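Friday, June 30, 2023 - dye bench, indigo vat no. 2

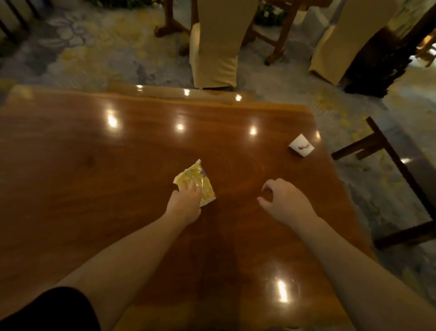 Vat woke up overnight! Coppery skin on top, liquid underneath a clear yellow-green, and the smell is finally right. I fed it 20 g fructose last night and kept the lid on, as Hanneke suggested.

Dipped the Bindo linen first, 18 minutes, then aired it on the line. Second dip took it to a really lovely mid blue, almost no streaks. The wool is patchier - I think I rushed the scour, so the next skein gets a full overnight soak.

Sanne wants 200 g of yarn in the darkest shade for her November blanket. Should be doable with five or six dips if the pH holds. Strips are nearly gone, please order more.

Maarten, don't stir before Monday, let the sediment settle. Swatches are pinned by the sink, come and look!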